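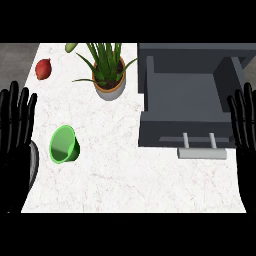

Two people wanted for a home robot build, evenings, from February

We are a small group building a two-armed kitchen robot in a shared workshop. The project has the name Zullow. We look for two more people who want to work on it with us, one for the hands and one for the simulation. It is not a company and there is no salary. The costs of materials are shared in the way I explain below.

What we have now

The arms are mounted on a stand and they move well, except for the left elbow, which makes a noise we don't like. The hands are our third version. Each finger is pulled by cords, and the cords become longer after some days of use, so the calibration is lost again. Evangelia Pappas has made all the hand parts until now and she would be glad to share this work.

In the simulation we have a kitchen counter with a drawer unit, a cup, some produce and a plant in a pot. We try the tasks there first. At the moment the tasks are these: pull the drawer open by the bar handle, put a cup upright when it lies on its side, and move a round object without touching the plant. The drawer is the most advanced. The cup is difficult, because the simulated fingers do not slip in the same way as our real rubber tips, and I have spent too many evenings changing friction values by hand.

Person 1: hands and mechanics

You should be able to use a soldering iron and a 3D printer without help. Experience with cords, small pulleys or bicycle brakes is useful (I am serious about the brakes). You will take over the finger tension problem and you will decide, together with Evangelia, if we keep cords or change to small rods.

Person 2: simulation and control

You should write Python comfortably and not be afraid of reading other people's code, which is mine and has few comments. You will make the contact between fingers and objects more realistic, and add new objects to the counter. If you have worked with any physics engine before, please tell us which one. A degree is not necessary.

Time and place

We meet in the Cirillo workshop, at the back, past the wood lathe. The usual time is from 7 in the evening until 9, twice a week. You can miss a meeting, but please write before. Between the meetings everybody works at home as much as they like. We ask that you stay with us for at least six months, as it takes a while to learn the machine.

Money

Each person pays 20 dollars a month into the parts box. This covers filament, cords, screws and the servos that we burn. Workshop membership is separate and you pay it directly to Cirillo. Tools are there, but bring your own laptop. For the simulation it should have a separate graphics card.

Safety

The real arms are switched on only when two people are present, and one of them keeps a hand at the stop button. There is no exception to this rule, also not for me.

How to apply

Please send a short message to Harish Thakur through the workshop notice board, under the heading "Zullow". Write which of the two places you want, what you have built before (a photo of something unfinished is fine), and which evenings are impossible for you. I answer everyone, normally within a week. After that we invite you to one meeting, so you can see the arms running and ask questions before you decide.

Harish Thakur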